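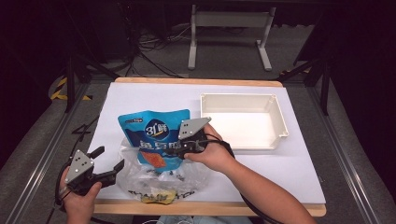

Support > Bag Sealers > Elum tabletop > Ticket 8734

Status: Resolved
Opened: January 17, 2020
Unit: Elum impulse sealer, tabletop model, serial plate intact
Site: Vilela, packing room
Category: Weak seal / seal opens after cooling

Reported problem

Seals on clear flat bags look fine when the arm is lifted but peel open along the left end when pulled by hand. The right end holds. Customer has turned the timer dial up from 3 to 5 with no change on the left and some burn-through on the right. Bags are the same stock used since November. Unit is used most of the day.

Log

Entry 1. Asked customer to return the dial to 3 and run test strips with the bag empty. Result: left end peels, center and right hold. Fault is present without product in the bag, so contamination in the seal area is ruled out for now.

Entry 2. Asked for supply voltage at the outlet. Reading is normal and steady with the arm down. Sealer is on its own outlet, no extension cord. Indicator lamp comes on when the arm closes and goes off at the end of the cycle. Timer circuit looks OK. Not replacing the board.

Entry 3. Customer unplugged the unit, let it cool, and lifted the non-stick cover strip. Strip is brown over the left third and has a hole near the end clamp. Element wire underneath is flat and not broken. Advised replacing the cover strip first. Customer had a Plilier kit on the shelf (strip and wire, 2 of each). Strip is the correct width for this model. Cut to length, both ends tucked under the side plates.

Entry 4. Retest after new strip. Burn-through on the right is gone. Left end still peels, though it takes more force than before. Improvement only, ticket stays open.

Entry 5. Paper test. Customer closed the arm on a strip of plain paper at three positions with the unit unplugged. Paper is gripped at center and right. At left it slides out. That points to pressure, not heat. Asked for the condition of the silicone rubber in the upper arm. Customer reports a groove at the left end, deep enough to catch a fingernail.

Entry 6. Rubber is not in the Plilier kit. Ordered part 34-R from Caltasov. Interim advice: pull the existing rubber out of its channel, turn it end for end, and push it back in. This moves the groove to the right side, so narrow bags should be sealed toward the left until the part arrives. Customer confirms narrow bags hold. Wide bags are on hold.

Entry 7. New rubber received and fitted. First attempt left a raised spot near the hinge - the rubber had been stretched during fitting and bunched up when it relaxed. Removed it, laid it in the channel without pulling, pressed from the center outward. Sits flat now.

Entry 8. Final test. Dial at 3, full-width bags, 87 seals. All held on a hand pull after cooling. Paper test is even at all positions.

Cause

Worn rubber at the left end of the upper arm. The damaged cover strip was a second fault and made the first one harder to see. Raising the dial added heat where pressure was already good, hence the burn-through on the right.

Notes for similar tickets

Do the paper test before anything is ordered. It should have been entry 2 on this one. If the paper slides at one end only, check the rubber, then the hinge pin for side play. Do not raise the timer to fix a seal that is weak at one end.

Keep the arm down for a moment after the lamp goes out. A seal pulled while still warm will stretch and can look like a pressure fault.

Customer asked if the old rubber can be kept as a spare. Not advised - the groove does not recover.

Ticket closed. Reopen under the same number if the fault returns.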